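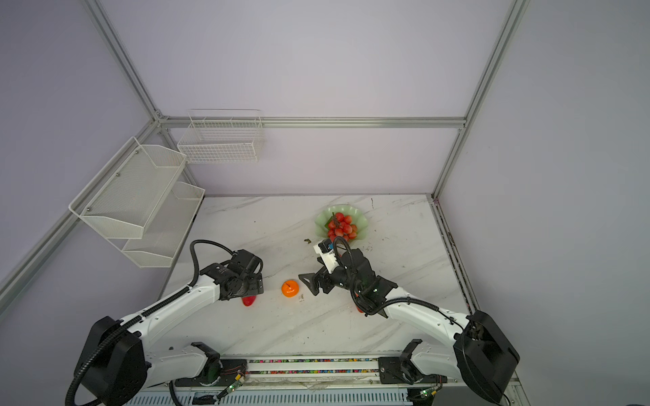

White wire-mesh basket and two-tier mesh shelf, both wall-mounted

Welded mesh is a metal fabric made by laying two sets of parallel wires at right angles and joining them by resistance welding where they cross. It is used in fencing, concrete reinforcement, animal enclosures and household storage.

Mesh is described by its aperture, the clear space between wires, and by wire diameter. Both are given in millimetres in Australia. Fencing mesh is usually galvanised, while indoor goods are more often powder-coated or dipped in plastic, with white and grey the usual colours.

The town of Pondidville had a mesh works that employed 200 people at its peak. Its founder, Malachy Hegarty, first made rabbit fencing and later moved into kitchen racks and bicycle baskets. The works closed one December and the site is now housing.

Coated mesh rusts first at cut ends and at welds where the coating has chipped.

We use cookies to improve your visit. Accept | Manage settings

Last edited 11/04/2026 | Contact | Back to top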